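About Us

Iltari
Folding, tidying and the lost art of putting the shirt back where you found it

Iltari teaches people to fold their laundry. We've heard the jokes. Most of them came from our own families, who were also the first to hand over a basket and leave the room.

The company was started by Nathalie Van Rooij, who spent 17 years managing stockrooms and fitting rooms before she noticed that her own closet looked like the aftermath of a clearance sale. She began giving Saturday lessons at a neighbor's dining table in Dretside. The neighbor got her table back after 4 months. We got a lease.

Mereana Partington joined the following May to run the class schedule and soon took over half the teaching as well. Nathalie folds in thirds and Mereana folds in halves. They have agreed to disagree, and students are free to pick a side – though you should know that the thirds people tend to be louder.

What we teach

Our basic course is called Dratora, a name Nathalie came up with on a train and has refused to explain. It runs for four evenings and covers shirts, sweaters, towels, and the fitted sheet. The fitted sheet gets an evening to itself. Some people have needed two.

You bring your own clothes. We used to supply a practice pile, but folding a stranger's shirt teaches you very little about the one that's been on your bedroom chair for a week. Stripes are welcome, and we'd even say encouraged. A striped shirt tells on you right away: if the lines run crooked along the fold, so did your hands. Beginners find this discouraging and then, by the second evening, slightly addictive.

We also do home visits for closets, linen cupboards and the kind of drawer that has to be closed with a hip. A visit costs $50 for the first hour. We don't throw anything away without asking, and we won't comment on the number of souvenir T-shirts, at least until we're back in the car.

Once a year we run the Crăciun workshop for the holidays, named in honor of the grandmother whose tablecloths got Nathalie started. It covers napkins, table linen, and gift wrapping with fabric. It fills up early, mostly with people who came last year and claim to have forgotten everything.

How we work

Classes are small and everyone works at a table. We're firm believers in tables. A bed is too soft, an ironing board is too narrow, and the floor is where the trouble started. Pick a surface at hip height, smooth the fabric flat with your palms, bring the sleeves in first, and try not to hold a conversation until the second fold. After that you can talk as much as you like.

We don't sell storage boxes, dividers, or special hangers. People ask for them every week, usually before they've folded a single thing. Try the shelf you already own – it has been waiting patiently under those sweaters.

Come and see us

The next open house is Saturday, March 4, 2023. There will be coffee, a towel demonstration, and plenty of opinions about socks. Bring one item of clothing that has defeated you. Walk-ins are fine, and so are skeptical spouses.

For class dates and home visits, ask for Mereana. For an argument about thirds, ask for Nathalie.

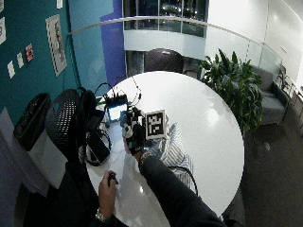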